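Trying out the Ruvunby shelf-picking simulator

I've had the Ruvunby trial on my desktop since September, mostly in the evenings.
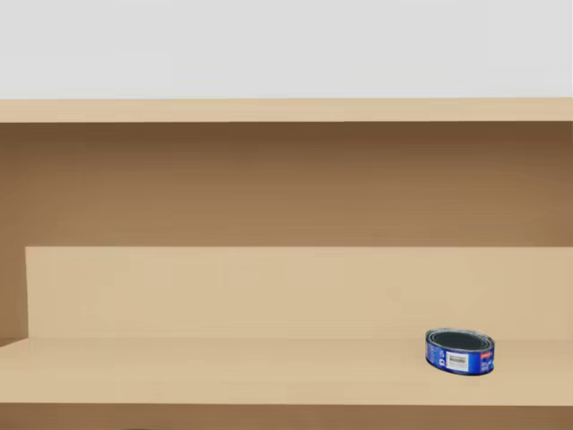
Babita Pandey wrote in to ask whether the shelf tasks are worth paying for, or if the free table tasks teach an arm the same things. I think the shelves are worth it. A table lets you come straight down on everything. With a board overhead you have to reach in from the front, and my old grasp settings from the table tasks mostly failed.

The oval fish tin gave me the most trouble. It's short and wide, so there isn't much side to hold. I ran 200 attempts at picking it up and got 132 clean lifts. Most of the misses came from closing too high, on the rim.

The paid plan comes with 11 shelf layouts, and you can change the lighting and where the objects start. Labels are done well. The tin has a barcode on its side and small white print on the blue. Wood is plainer, with no grain to speak of, and I'd like more variety there.

Setup took me two evenings. The install guide skips a step about graphics drivers, and support took 3 days to answer. The trial export also only saves one run at a time.

I'm going to pay for another month and try the Jevitby add-on, which has drawers.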